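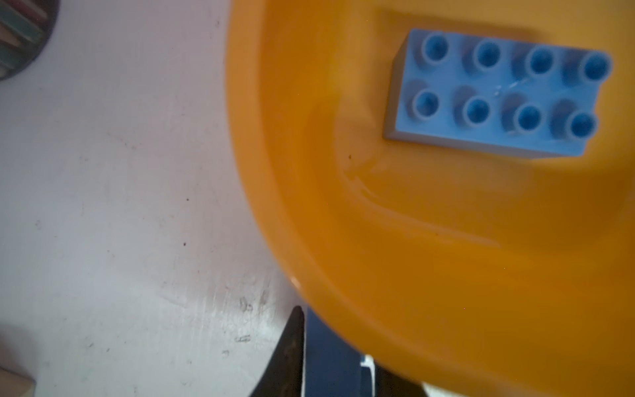 Women's Health Clinic – Exam Room and Equipment Inspection
Site: Prendergast, Room 26
Inspection date: 2020-07-15
Previous inspection: December
Form 538

Mark each line Pass, Fail or N/A. Comments are required for any Fail.

Section A – Exam table and room

A1. Table raises and lowers through full range. Pass
A2. Foot supports lock in both positions. Fail
Comment: left support slips one notch under load. Tagged, not to be used for pelvic exams until the latch is replaced. Part ordered from Kundetti.
A3. Step stool has intact rubber feet. Pass
A4. Privacy curtain closes fully. Pass
Comment: two hooks missing at the wall end. Curtain still closes. Replace at next laundry change.
A5. Call button sounds at the nurses' desk. Pass
A6. Room temperature control works. Pass
Comment: patients with hot flashes have asked for a fan. A desk fan is acceptable if the cord stays clear of the walkway.

Section B – Bone density scanner

B1. Daily calibration log complete. Fail
Comment: 2 entries missing. Scans from those days to be reviewed by the lead technologist before results are released.
B2. Radiation warning sign posted at door. Pass
B3. Pregnancy screening question on intake sheet. Pass
Comment: the sheet skips this question for patients who report no period in the past year. It should be asked of every patient who could be pregnant, including those being seen for early menopause.
B4. Emergency stop tested. Pass

Section C – Medication and samples

C1. Hormone patches and gels within expiration date. Pass
C2. Storage cabinet locked when unattended. Pass
C3. Sample refrigerator log current. Pass
Comment: Brolico thermometer reads one degree higher than the reference. Within tolerance. Recheck next time.
C4. Blood tubes labeled before patient leaves the room. N/A
Comment: no draws during the inspection.
C5. Sharps container below fill line. Pass

Section D – Records

D1. Paper charts out of public view. Pass
D2. Screen locks after idle period. Fail
Comment: Ciditz terminal stayed open through the whole of Section C. Timer setting had been turned off – reset on site and tested.

Open items: A2, B1. Item D2 closed during visit. B3 wording goes to the forms office with this report.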